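April, evening

Started on the fingertips this morning as planned. The Sanell set was already mounted from yesterday, so I left it on and ran the brush and dustpan task with it until lunch, then changed to the Karnotetti set for the afternoon. Same arms, same controller, same mat. I wanted to change only the fingertips today and leave the rest alone, and I mostly managed it.

Arms were slow to come up. The right one faulted at power-on and cleared after a restart. Wrote the fault code on the whiteboard with the others. Kwok-wai Kwok thinks it is a loose connector and wants to open up the cable run at the elbow. I would like to get through this comparison first. We agreed he can have the arm when I'm done with it, and he went back to Lanuvlow, where he is still trying to get the controller to log grip force at the same rate as joint position. Right now the two files don't line up and I have to shift one of them by hand.

The morning went like this. The Sanell tips are stiff and narrow. They close on the dustpan handle with no trouble and hold it at the angle you give them. The brush is harder. The handle is a different shape and the tips only touch it along a thin line, so when the bristles catch on the mat the brush starts to turn in the grip. With a light sweep it stays put. With a firm one it rolls, and by the end of the stroke the bristles are facing the wrong way. I did 15 runs and the brush rolled far enough to spoil the sweep in 3 of them. That is better than I expected after last week, but last week the force setting was lower.

I raised the closing force one step halfway through and then put it back, so those runs need a mark next to them in the log. Done, except that I can't find which run I started on. I'll check it against the video tomorrow.

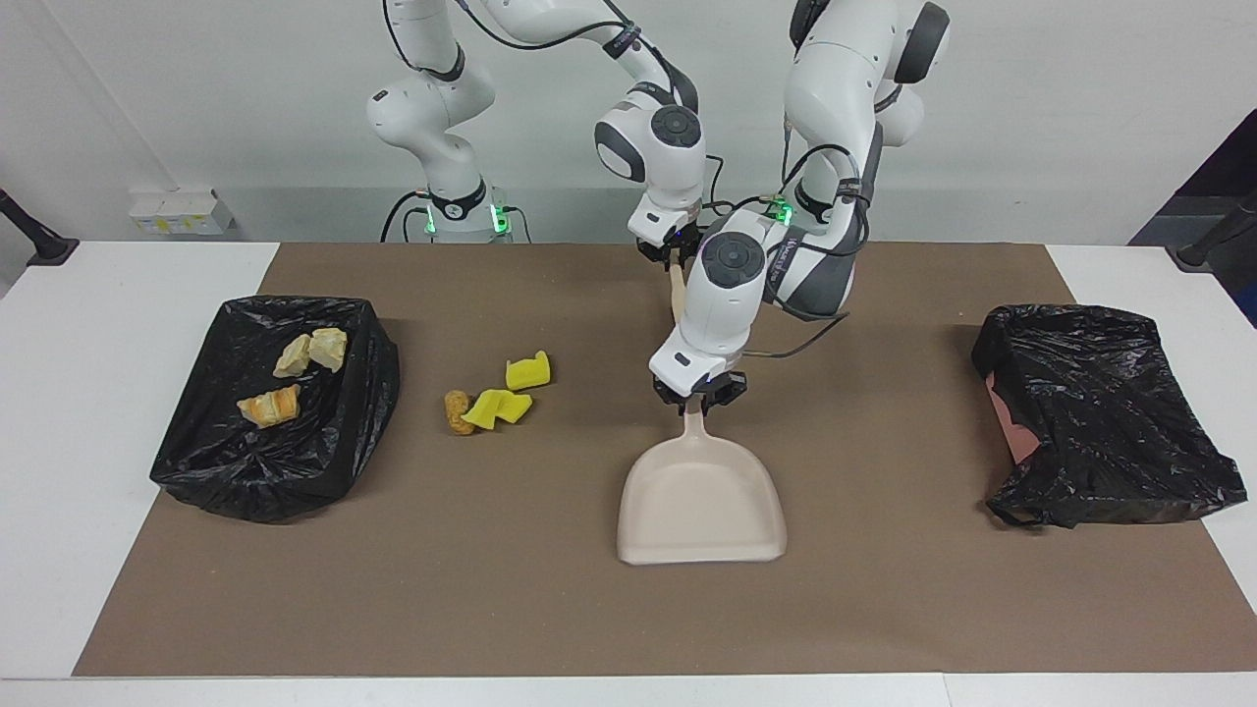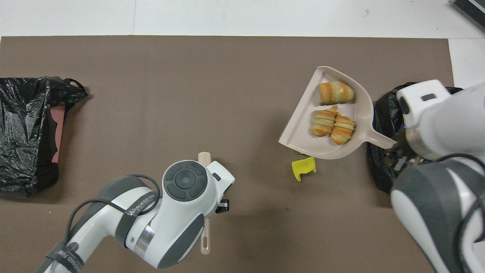 Dustpan on the mat, brush in the right gripper, both arms over it, a black bag on each side.

Changing the tips took about 20 minutes, most of it spent looking for the small hex key. It was in the drawer with the Peng mounts. Zeroed the grippers again, ran the open and close check, and lost a little more time when Lanuvlow refused to save the new tool offset until I renamed the old one. Kwok-wai says that is on purpose. I told him the error message should say so.

The Karnotetti tips are wider and softer. My worry was the dustpan, and I was right to worry. When you press the front lip down onto the mat the handle leans back in the tips and the lip comes up a little. Bread slides over a small gap without any fuss. Small pieces of foam don't. They get pushed against the edge and sit there, and then you sweep again and they go sideways. I found that if I brought the left arm in lower and let the mat take some of the load, the lip stayed flat more often, but then the left wrist gets close to the right one and I don't have much space to bring the brush through.

The brush was much better with these. No rolling that I could see in any run. You can lean on it. I could also pick it up from a worse starting position and still have it seated well enough to use.

So one set suits the left hand and the other suits the right. I had not thought of running them mixed before today. Kwok-wai asked at the coffee machine why both sides had to match and I didn't have a good answer, apart from the tool offsets, which are stored per arm anyway. Will try Sanell on the left and Karnotetti on the right tomorrow.

Cameras. The fixed view is good for seeing how the lip sits on the mat, but the left wrist gets in front of the brush and I lose the grip at the moment I want it. The high view is better for seeing what is in the scoop. Neither shows me the contact between tip and handle very well. I'd like to move the fixed one farther left. That means redoing the calibration, so not until both sets have their full number of runs.

Emptying the dustpan is its own problem and I didn't score it. The tilt over the bag is easy enough, but the plastic sags and moves, and the scoop can catch on it coming back out. Need to decide if a run ends when the food is in the scoop or when it is in the bag. I have been ending it at the scoop. Kwok-wai ends his at the bag, so our old numbers can't be compared. Sent him a message asking him to pick one. No reply yet.

Shut down a little before six. The right arm went to its rest position without a fault. Left the Karnotetti tips on both sides, grippers open, power off at the wall.

For tomorrow: swap the left tips, check the video for the force change, order a second hex key, ask about the log rates again. Bring lunch.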